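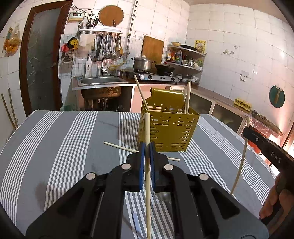
Chopsticks and the yellow utensil basket on the kitchen table.

Vurnico table sets: chopsticks

Contents

Vurnico collects short recordings of small kitchen jobs. The chopsticks part covers one job, putting loose chopsticks back into a perforated basket. It has 28 recordings from 2 kitchens, all made in December.

Setting

The table has a gray cloth with white stripes. Pale chopsticks on gray are easy to pick out – on the stripes they are harder, so check those labels first. The basket is yellow and open at the top.

Labels

pick – a chopstick leaves the cloth
place – a chopstick goes into the basket
stray – a chopstick is left on the table at the end

Other utensils on the table are not labeled.

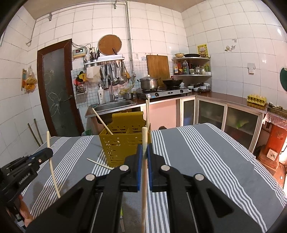
Garkora wrote that "stray" should also cover chopsticks that end up leaning out of the basket, and asked for a separate label if that would break older files. For now a leaning chopstick counts as placed. A "lean" label is planned for the next version.

Known problems

Recording 20 has no end label. File names from the Pasinmont kitchen still use the old spelling "chopstik".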